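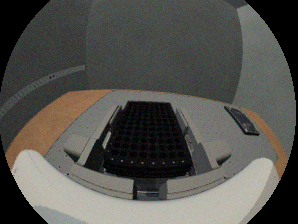
Work, Technology and Organization
Unit 6: Automation at the Workstation
Handout prepared by Hanneke Jacobs for participants in the Cladholm program

1. Purpose of this unit

This unit considers what happens to a job when part of its handwork passes to a machine. The case is Bromidora, a supplier of small sorted components, where one line of tray filling was planned for transfer to robot arms. Participants should read the case before the seminar and bring written answers to the questions in section 5.

2. The work before the change

Tray filling at Bromidora was seated work. An operator took parts from a bin, checked each one by eye, and placed it in the correct compartment of a gridded tray. Full trays went to inspection. The task was classed as light and was used as a first post for new employees. A shift produced 700 filled compartments per operator, and the pace was set by the operator.

Three features of the job did not appear in the written task description:

- Operators rejected damaged parts by feel, often before looking at them.
- Experienced staff arranged their bins in their own order and taught that order to newcomers.
- Conversation across the bench was the usual way in which problems with a batch became known.

When the engineering firm Vinon drew up its first specification, it worked from the written description alone. Josée Arsenault, then shift lead, asked for it to be withdrawn and rewritten after two weeks of observation on the floor. The request was granted.

3. The planned arrangement

The revised plan places two arms at one table. Before any equipment was ordered, the layout was tried in simulation, and operators were invited to comment on it alongside the engineers.

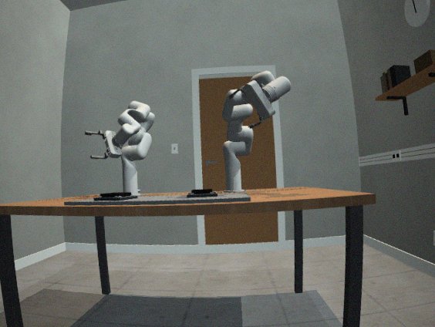 Simulation allows a disagreement about reach or spacing to be settled before money is committed. It also has limits that should be stated to staff at the outset. A model of a bench carries no information about noise, fatigue or the condition of incoming parts unless someone supplies it. At Bromidora, the operators supplied much of it, and Maarten Dijkstra of Vinon recorded their comments as design requirements with the name of the contributor attached.

4. Changes for the people concerned

The post of tray operator became that of cell attendant. The attendant supplies trays, clears stoppages, decides on doubtful parts and signs for the batch. Pay was raised by one grade. Training took 40 hours, all of them during paid time.

The effects were mixed. Strain in the wrist and neck was reported less often. Attendants also described long periods of watching, followed by short periods in which several things needed attention together. Lies Bosman, who represented the staff in the talks, argued that responsibility had grown faster than authority: attendants signed for the batch but could not alter the speed of the cell. A later agreement gave them that right.

The question of first posts remains open. New employees had learned the parts by handling them — the new job assumes that knowledge and offers fewer ways to acquire it. Management proposed a rotation through inspection, to be reviewed in June.

5. Questions for preparation

a. Which parts of the original job were missing from the specification, and who was in a position to know this?
b. At what point should staff be consulted: before the layout is drawn, or once there is a layout to discuss?
c. Should a person who signs for a batch be able to stop the machine without permission? Give reasons.
d. Propose one way for a new attendant to learn to recognize a damaged part.

Answers should not exceed two pages and are to be handed to Anouk Declercq at the start of the seminar.

Last revised May 18, 2018

Shares: 40
Comments: 2

Related items
Unit 5: Shift Work and Scheduling
Unit 7: Consultation and the Works Agreement
Case reader: The Van den Broek Warehouse
Guidelines for Written Answers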